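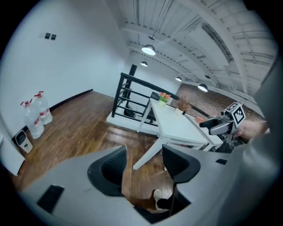 Kaja Ramanauskas has compared the Pundura to a pair of salad tongs that went to graduate school, and most later accounts of the project have found it hard to improve on this. The Pundura is a hand-held gripper designed for home and shared-workshop construction. It has a curved plastic housing, two fingers with black pads, and no arm. The arm is supplied by whoever is holding it. Punduras are usually used in pairs, one to a hand, to record household tasks that a robot will later be asked to repeat.

Origins

The design was begun by Radymyr Zakharchenko at Grundstead, a shared workshop on the upper floor of a former warehouse. Zakharchenko had set out to build a complete robot arm and had finished the gripper when the money for the arm ran out. A handle was added over one weekend. The first version was held together with cable ties and is still kept in a drawer at Grundstead, where it is sometimes mistaken for a broken stapler.

Ieva Jõgi joined the project in August and redrew the housing so that it could be printed without supports. Her version, known as the Pakby after the folder it was saved in, is the one most people build. Zakharchenko's original drawings remain available and are downloaded mainly by accident.

Construction

The housing is printed in two halves. The fingers ride on a shared rack, so that both move the same distance when the trigger is squeezed. In early units they did not, and one finger did all the work while the other looked on.

The pads are textured and curved, and are the part most often replaced. Builders have argued over the best material for longer than the rest of the design took to complete. Jõgi's notes recommend whatever is soft, cheap and already in the house, and have been quoted by both sides.

A square marker printed in black and white may be mounted on top of the housing. Software uses it to work out where the gripper is and which way it is facing. The marker must be flat. Glossy paper is discouraged, as are shiny floors, but workshops tend to choose the paper more freely than the floor.

Use at Grundstead

Sessions at Grundstead take place at ordinary tables, with small everyday objects to be picked up, moved and put back. Loan Lã, who wrote the task list, asked for 3000 recordings by the end of the first season. The log stopped at 1408, after which the entries concern a dispute over who had last charged the batteries.

People new to the tool generally reach too fast and squeeze too hard. Experienced users move slowly enough to alarm visitors. The accepted advice is to pick up each object as though it belonged to a relative.

Variants

The Okabe is a narrower model by Gudrun Lindholm, intended for small hands and small cups. It uses 2 springs where the Pakby uses one, and can be heard across a room. Lindholm has described the noise as feedback.

A left-handed version was announced early on. It was withdrawn when Jõgi pointed out that the housing fits either hand, though requests for it continue to arrive.

See also

Grundstead tool library
Okabe spring problem
Trigger linkages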